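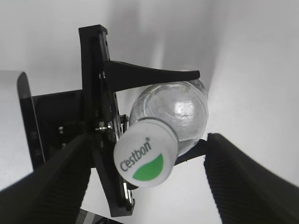 C'estbon water, white cap with the green leaf.

I've been putting off the bottle shelf since we moved to Plumwood. It's the low shelf in the utility closet, the one under the fuse box, and for most of the winter it was the place where any bottle, jar or jug went when I didn't feel like making a decision. In April I finally pulled everything off it and started over.

I'll say first that we drink a lot of bottled water and I'm not proud of it. The tap water in this building is safe, according to the notice by the mailboxes, but it tastes like pennies. We had a filter pitcher for a while. The replacement cartridges cost more than I wanted to pay, and I kept forgetting to change them, so I was probably drinking through an old filter half the time. The pitcher is now holding wooden spoons.

So, bottles. I buy them from the grocery on Matard Street, which stocks a few brands you don't see at the big supermarket. C'estbon is one of them. I like that the name is printed right on the cap. When the bottles are standing in a crate and you're looking straight down at them, the cap is all you see, and it helps to be able to tell one kind from another without lifting anything out.

That ended up being how I sorted the whole shelf. Everything stands upright in crates, and I look at the caps. I had tried laying the bottles on their sides because I saw it in a magazine and it looked tidy. It doesn't work on a plain shelf. They roll, and when you take one from the bottom row the rest come down after it. I did that twice before I gave up.

The crates are the Beltuveo ones, the gray folding kind. I already owned three from the move. I bought one more for 489 cents' worth of store credit and a little cash, which is a stupid way to put it, but that was the number on the slip and it stuck in my head. They fold flat if you push the short ends in first. If you push the long sides first you'll pinch your finger, and the hinge will never sit right again. One of mine clicks now.

The order on the shelf is:

Left: still water, unopened.
Next to it: sparkling, which my sister drinks when she visits.
Then vinegar, cooking oil and soy sauce, the big refill sizes.
Far right: empties, waiting to go down.

The empties were the real problem. We have a recycling room in the basement, but it's locked at night, and I only think about it at night. I used to keep the empty bottles in a bag on the closet doorknob, and the door wouldn't close, and then the bag would split. Now they go in the last crate with the air squeezed out and the cap screwed back on. Squeezing them first makes a bigger difference than I expected. I used to be able to get 19 in there and I haven't filled it since.

About the caps. When I lived in my last place you had to take them off and throw them away separately, and I did that for years. Here the sign in the recycling room says to leave them on. I asked Snežana Kos, who lives across the hall and has been in the building longer than anyone I know, and she said the sign changed a while back and half the floor still takes them off. Check your own sign. I had a coffee can of loose caps under the sink for a couple of months because I didn't want to throw them out after reading it. They've gone down now, except a few white ones I kept for the legs of the plant stand. They fit over the feet and keep it from scratching the floor.

I also found things back there that had nothing to do with water. A bottle of Paewai floor cleaner with a finger's depth left in it. Two jars of the same mustard, both opened. A thermos I had accused my brother of losing. The thermos smelled bad and took two rounds of baking soda and a night with the lid off. I've texted him.

The shelf itself needed a wipe. Something sugary had leaked at some point and dried into a ring under the soy sauce. Hot water and a rag got most of it, and an old bank card got the rest. I put down a strip of the ribbed liner I had left over from the kitchen drawers. It's a bit short on the right side. I'm not buying another roll for that.

Weight was my other worry. The shelf is 90 centimeters wide and held up by brackets that came with the apartment, and water is heavy. I put the full crate directly over the left bracket and kept the middle for lighter stuff. If it starts to sag I'll move the still water to the floor, where it probably should be anyway. The floor back there gets cold in winter, so it might even be an improvement.

The receipt from the last big run came to 1276, and that was for everything, dish soap and rice included, in a currency where that isn't as bad as it sounds. I'm trying to do one large trip instead of carrying two bottles home each evening. The handle of my cart squeaks, and I've put a drop of the cooking oil on it.

Next is the shelf above, with the light bulbs and the batteries. I don't know which of the batteries are dead. I've put them all in a bowl on the table and I'm going to borrow Snežana's tester when she gets back from her daughter's.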